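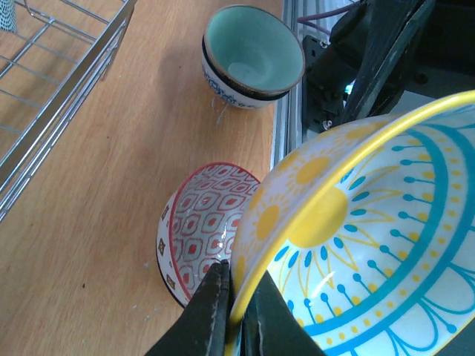 A question from the floor opened the meeting: could the finger pads be changed on a fixed count, before they start to slip on glazed rims, or would the cell go on changing them only when a dish was dropped? It was agreed to take this first, ahead of the printed agenda.

Cells > Beltville > Dish handling > Minutes

25 August 2024
By the Beltville cell desk

Minutes of the maintenance meeting, dish handling cell (Gralholm arm, Naltum gripper)

1. Finger wear

The fingers now fitted have scuffed edges with gray streaks showing through the black. The count since they went on stood at 1,387 grips on the morning of the meeting. The last pair was taken off after 704 with one tip chipped, so the two figures can't be compared directly.

Two views were given. One was that scuffing on the edges does no harm as long as the inner faces are flat. The other was that the thick rims put the load close to the tip, and wear there is hard to see with the gripper mounted.

Agreed: inspect the inner faces every 400 grips with the gripper off the wrist. Change both fingers together if either face rocks on the flat plate. The count goes in the cell log and starts over at each change.

2. Grip force and approach

The large bowl with the yellow rim is picked by the rim, one finger to each side of the wall. The present force setting was carried over from the Cisternas cell, where the bowls were all one size. It was asked whether the smaller bowls need their own setting. No chips have been reported on them, but the setting has never been tried lower.

Agreed: leave the large bowl as it is. Run 20 picks on the small red-patterned bowl at the next setting down and write up the result before anything is saved to the main recipe.

The approach angle for bowls lying on their side was discussed briefly and held over – the teach points have to be redone first (item 4).

3. Water on the table

Water on the wood was raised again. Drips are being left for the next shift to find. The concern is partly the tabletop and partly the fingers, as a wet rim changes the grip.

Agreed: wipe down the table at the start and end of each run, including under the bowls. Dry the finger faces with a lint-free cloth. No spray of any kind near the wrist bracket or the camera. If the camera window is spotted, use a dry lens cloth only.

4. Rack position and teach points

The wire rack is found in a slightly different place after most cleanings. It has no stops. Placing points for the rack were last taught in the spring and have been nudged by hand up to three times since.

Agreed: fit two stops for the rack, then reteach all the placing points in one session. Hand nudges are to be logged with the point number until that is done. The order for the stops has gone to Naltum with the spare fingers.

5. Cables and fasteners

The purple cable is to be checked for rubbing through the full reach of the arm, at slow speed, with one person at the stop button. Screws on the mounting bracket are to be checked with the torque driver and marked with paint pen. The driver is back from calibration and is in the second drawer – please return it there.

6. Other business

The log sheet has no column for finger changes. A new sheet will be printed.

The spare gripper is still at Cisternas. A request for its return was sent and has not been answered.

Next meeting in October, after the reteach. Results from item 2 to be brought on paper.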